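Nondcombe Workshop
Cell 2 tray handling robot: monthly inspection checklist
Month: October
Inspected by: Gerd Brandes
Reviewed by: Vidar Engebretsen
Cell hours at start of inspection: 3,544
Hours since last inspection: 248

Mark each item OK, FIX or N/A. Write a comment for anything other than OK. Do not release the cell to automatic with an open FIX in sections 1 or 2.

1. Stopping and power

1.1 Emergency stop at operator panel. Press, confirm arm power drops, reset.
OK

1.2 Emergency stop on pendant. Same test.
OK
Comment: The twist release is stiff. Still latches and releases every time. Check again next month.

1.3 Enabling switch on pendant. Test released, middle and fully squeezed.
OK

1.4 Main disconnect locks in the off position with the cell padlock fitted.
OK

1.5 Restart after a stop requires a separate press of the start button.
OK

1.6 Warning labels on control cabinet present and readable.
FIX
Comment: Label on the left door is peeling at the bottom. Replaced during the inspection. Closed, GB.

2. Work area

2.1 Area scanner stops the arm when a person steps into the inner zone. Walk test from both sides.
OK
Comment: First walk test from the cabinet side gave a late warning light but the stop itself was on time. Cleaned the scanner window with the lint-free cloths and repeated the test, light and stop both normal.

2.2 Floor marking complete and visible.
OK

2.3 Walkway to the panel clear.
OK

2.4 Reduced speed in teach mode. Confirm on the pendant that the limit cannot be raised without the supervisor code.
OK

3. Arm and cables

3.1 Listen to each joint through its full travel at slow speed.
OK
Comment: Joint 4 has the same light tick as before. No change. Eklund service has it on their list for the yearly visit.

3.2 Cable wrap along the forearm. Look for rubbing, loose ties, sharp bends.
FIX
Comment: One tie broken behind the elbow and the wrap had slid down. Moved it back and fitted two new ties. Ran program 41 at slow speed afterward, no pull on the cable at full reach. Closed, GB.

3.3 Base bolts. Check the paint marks line up.
OK

3.4 Oil or grease showing at the joint seals.
OK

3.5 Home position. Pointer and mark line up at the base and wrist.
OK

4. Gripper

4.1 Finger pads, wear and cracks.
FIX
Comment: Left pad worn along the inner edge. Fitted a new Feto pad on both fingers so they match. Old pads thrown out. Closed, GB.

4.2 Finger screws tight, thread lock in place.
OK

4.3 Gripper holds a tray with power removed.
OK

4.4 Open and close ten times. Watch for sticking.
OK
Comment: Slow on the first two, fine after that. Same in August if I remember right.

5. Pick shelf and parts

5.1 Shelf does not rock or shift when pushed by hand.
OK

5.2 Top surface clean, no grit, no tape left behind.
OK
Comment: The yellow paint is glossy and throws back a lot of light along the front edge. If the camera starts missing picks, look at the lights before changing any vision settings.

5.3 Trays in a single row on the top shelf, rounded end to the front, open notched end to the wall.
OK
Comment: Five black trays on the top shelf, spacing fairly even. The third lies turned a bit more sideways than the first two. A sixth is on the cardboard box in the white bin on the floor.

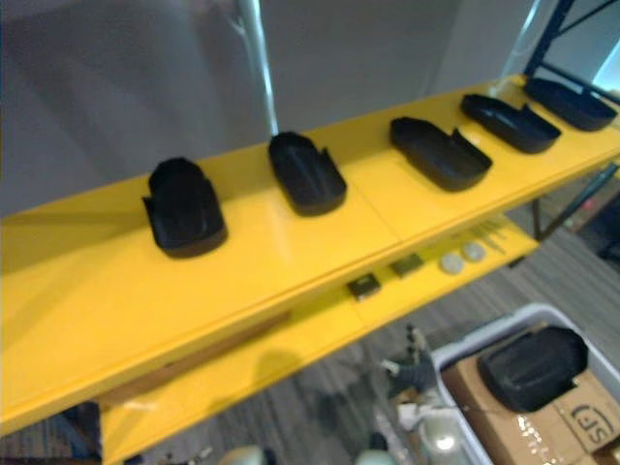 5.4 Lower shelf clear of small items.
FIX
Comment: Small flat pieces, two round discs and a few thin rods on it. Move them to the parts drawer before the next automatic run. Open.

5.5 Floor under and beside the shelf clear.
FIX
Comment: Small parts or cables in a group on the carpet, and the bin stands close by. Sort and put away. Open.

5.6 Taught pick points checked against the shelf at slow speed.
OK
Comment: Checked all points without closing the gripper. Point 3 touched up slightly, saved in the Goris backup folder with the old version kept.

6. Records

6.1 Program backup made and readable.
OK

6.2 Fault log read and cleared.
OK
Comment: One repeated entry, code 228, gripper close timeout. All of them were before the pad change. If it comes back, check the finger sensor cable next.

6.3 Spare parts on hand.
FIX
Comment: No finger pads left after this job. Order two pairs. Cable ties are fine.

Reviewer notes (VE)
5.4 and 5.5 to be done by Gerd before the cell goes back to automatic. Manual mode is fine until then. Please add the rest position of the pendant cable to section 2 on the next version of this form, it keeps ending up on the walkway side. Pads ordered.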